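Setting Up a Small-Parts Workbench: Mat, Pegboard and Drawer Cabinets

Filed under Bench and Storage. Text by Samran Sitthichai, revised 17 January 2021.

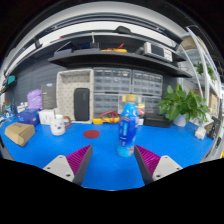 The procedure covers a bench used for light assembly and repair, placed against a wall, with storage at the back and a clear working area at the front. It assumes the bench top is already level and fixed. Allow 2 hours for the layout and longer for labeling the drawers.

1. Clear and clean the top

Remove everything, including items that normally stay at the back. Wipe the surface with a damp cloth and mild soap, then dry it. Grit left under a mat will telegraph through and wear a hole from below.

2. Fit the mat

Measure the usable depth from the front edge of the bench to the front face of whatever will stand against the wall. Cut the mat to that depth. A plain, single-color mat is easier to work on than a printed one; small screws and springs show up against it. Blue is a common choice and gives good contrast with steel and brass.

Unroll the mat and leave it flat overnight before trimming. Do not glue it down. If it creeps, put a strip of double-sided tape under the rear edge only.

3. Place the drawer cabinets

Multi-drawer cabinets go against the wall, centered on the seated position. Four units stacked two by two can be reached from a chair on most benches. Before stacking, check the following:

The lower cabinets stand flush with each other, with no step between the tops.
The upper cabinets engage with the ones below, if the model has locating feet.
Every drawer opens fully without hitting a neighbor.

Put heavy contents (nuts, bolts, brass inserts) in the lower cabinets. Fill the drawers after stacking. An upper cabinet loaded on the front side only can tip when several drawers are pulled out together, so screw it to the wall through the rear flange where one is provided.

4. Label the drawers

Cut card strips 35 mm long, or to suit the slot, and write the part first and the size second: "washer M4", "washer M5". Sort by part type across a row and by size down a column. Sakda Srithong sorts by size first, which works equally well if one project uses most of the stock. Mixing the two systems does not work.

5. Pegboard

Mount wall pegboard on spacers so that hooks can seat behind it. A freestanding pegboard organizer is useful on the bench itself for things that need to stay upright, such as a small speaker. Keep it to the rear of the mat.

6. Drinks and bottles

Assign a fixed place for mugs, to one side and away from open drawers. A flat coaster on the mat prevents rings. Bottles should be capped when not in use and kept upright. Solvents belong in a closed cabinet at the end of the session.

7. Boxes and bags

Incoming boxes collect at the ends of a bench. Limit them to one side, unpack them into the drawers, and flatten the empties. Bags pushed against the wall tend to hide loose parts; check them before discarding.

Repeat step 1 every April. Replace the mat when cuts no longer close up.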